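Buthelezi Plastics Sorting Guide: Frequently Asked Questions

Which items does the Trarnberg depot accept?
Rigid household and workshop plastics with a resin code of 2, 4 or 5. Film, foam and anything that has held solvent are refused at the gate. Rings, collars, caps and housings count as rigid plastics if the resin code is molded into the part. 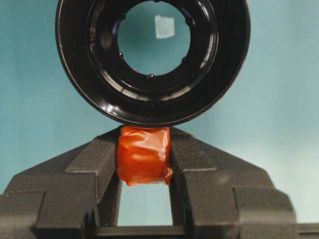 What about black plastic?
Black parts colored with carbon pigment are difficult for optical sorters to read. They go in the gray crate at bay 13, where they are sorted by hand. Do not mix them with clear or natural material — one handful is enough to downgrade a bale.

Do I need to remove labels and tape?
Paper labels may stay on. Cloth tape, foil tape and rubber pads must come off before drop-off.

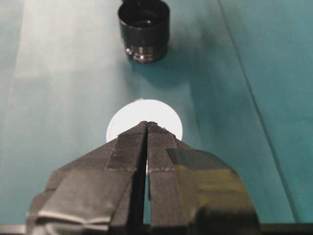
Adhesive residue is tolerated up to the size of a thumbprint. Larger areas should be scraped, not dissolved, as solvent traces will cause the whole load to be rejected.

How is my load weighed?
On the platform scale at the entrance. The minimum for a commercial ticket is 61 pounds. Loads of more than 173 pounds must be booked in advance through the Grodance portal.

My part has no resin code. Can I still bring it?
Yes, as unsorted. Unsorted material is tested in a float tank: polyethylene and polypropylene float in plain water, while PVC and PET sink. Filled grades may sink as well, and are then treated as residue.

Where does the material go?
Sorted bales are sent to the Clivetti line for washing and pelletizing. Residue is landfilled.

When is the depot open?
Every weekday from 7:30 a.m. to 4 p.m., except Thursday, when the scale closes at noon. In June the depot shuts for one week for maintenance; dates are posted on the portal.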